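Notes from the open day at Ivdale (handout to go with session 9)

Several of you couldn't make the trip in October, and a few who did come have asked me to write down what Mbali Ngubane told us while we were standing at the back trying to keep out of the way, so I've done my best from my own scribbles. Please read them before the next session, and bring your own notes too if you took any – mine have gaps, mostly from the part before lunch.

The first thing Mbali wanted us to understand is that most of the work in teaching a robot a task is ordinary desk work. People sit in a row at benches and spend a good part of the day setting up equipment and checking it. She said visitors come hoping to see arms flying about, and she always feels a little sorry for them! I thought it was wonderful, myself, and I could have stayed another two hours. 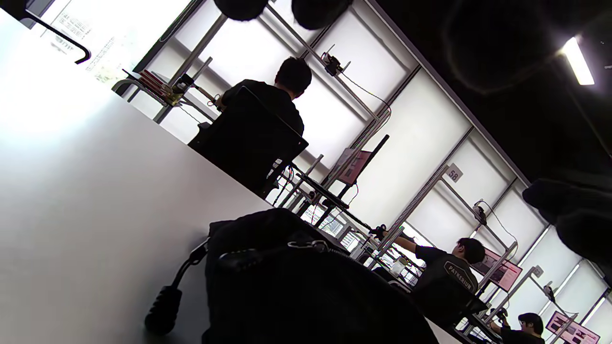

Khải Doãn then talked us through what they call a session. An operator does one small task over and over, and each try is saved as its own recording, which they call an episode (write that word down, you'll meet it again in the Rovomlow reading). Five bad episodes in a row and the operator has to stop and call somebody over. Adjoa Opoku asked whether a clumsy try is always a bad one, and Khải said no, a fumble that gets put right can be very useful later on – I'd like us to spend some time on that, so do think about it.

We also heard a fair bit about mounts. If a camera shifts even slightly between one morning and the next, the new recordings don't quite match the old ones, and the team can lose a day finding out why. They keep a written log for every station and sign it at the start and end of a shift. Dull, yes, but Kwabena Nutsugah told me afterward it was the part he remembered best.

For next time, please read chapter 13 and write me half a page on how you would decide which episodes to keep. Nana Tsikata has the spare copies of the Harnness worksheet if you've lost yours.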